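Home | Reviews | Grippers | Teleoperation | Software | Archive

Review: Hosto hand-held demonstration gripper, second version

Print this page | E-mail this article

The Hosto is a two-finger gripper with a handle, a trigger and a camera mount. The operator carries it to the work, does the task, and the recorded video and finger width become a demonstration for training an arm. It competes with leader-follower rigs, where the operator moves one arm and a second arm copies it. We have used the Kavon leader arm for that purpose for two years and kept it on the next bench for comparison.

The unit was bought at list price. It was used through August for small pick-and-place work on a white table surface, with items moved into and out of clear plastic packaging. The total was 1406 recorded demonstrations, of which 126 were rejected by the export tool or by us.

Build and handling

The body is in two halves held by six screws. One screw backed out during the first week and was refitted with thread locker. The trigger has a long pull and a light return spring. Small finger openings are easy to hold steady; a fast full release is less easy, and the thumb tires before the wrist does. Left-handed use is possible, although the cable exits on the wrong side and has to be taped along the handle.

Weight is acceptable for sessions of half an hour. Beyond that, demonstrations get sloppier, and the sloppiness shows up in the data as small corrections just before contact. We moved to short blocks with a change of operator between them.

Fingers

The supplied fingers are dark, wedge-shaped and fairly thick. They hold rounded and uneven items well and spread the load enough that thin packaging is not badly creased. Flat items are a different matter. A card lying on the table can be picked up only by sliding it to an edge first, and the policy then learns the slide along with the pick.

Finger wear is the main running cost. The tips take most of the contact and should be checked at the start of each session. Stray fibers at a tip are easy to miss by eye and clear in the recorded view. Replacement fingers come in pairs only. The mounting is keyed, so a swap takes a few minutes and the width calibration has to be repeated afterward.

Camera view and lighting

The camera position is well chosen. Both fingertips stay in view with the gripper open, and there is enough table beyond them to show what the hand is approaching. The cost of this layout is that the fingers take up a good part of the lower image, and a small object directly in front of a fingertip can be hidden until late in the approach.

Exposure is set automatically by default. Over a white surface it tends to settle low, and the table is recorded as gray, with the dark fingers losing nearly all detail on their front sides. Fixing the exposure by hand improved this. Transparent containers remain difficult under any setting we tried, as reflections on the walls compete with the contents. Shadows in the work area also change with the position of the operator, and demonstrations should be collected from more than one side of the table. 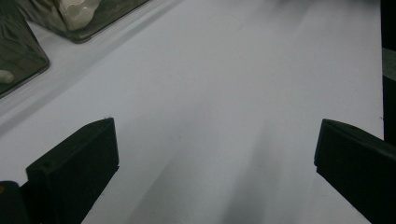 Software and export

Recording starts and stops with a button on the handle. There is no confirmation tone, only a small light that the operator's own hand often covers. Most of our rejected files were runs in which the recording had been started late.

Export is handled by Borera, a separate desktop program. It recovers the hand's path from the video, aligns it with finger width and writes one file per demonstration. Processing is slow but can be left overnight. The largest batch we gave it came to 2105 files, including older recordings from the first version of the gripper, and it finished without a crash. Path recovery is weakest over plain surfaces. Adding printed markers around the work area reduced the number of failures – the manual mentions this only in an appendix.

Comparison with the Kavon leader arm

The leader arm produces cleaner joint data and never records a motion that the follower cannot reach. It is also slower to use, fixed to one bench, and tiring in its own way. For tasks with many short picks, the Hosto collected demonstrations faster by a wide margin. For insertion work, we would still use the Kavon.

Support

Evangelista distributes the gripper and answers technical mail within a day or so. The spare trigger spring we asked for arrived with the wrong hook end, and a correct one followed the next week.

Verdict

Recommended for groups that already have a working training pipeline and need more varied demonstrations. Buyers should budget for spare fingers and a fixed lamp, and should set the exposure manually before the first session. A louder recording signal would be the most useful change in a third version.

Print this page | E-mail this article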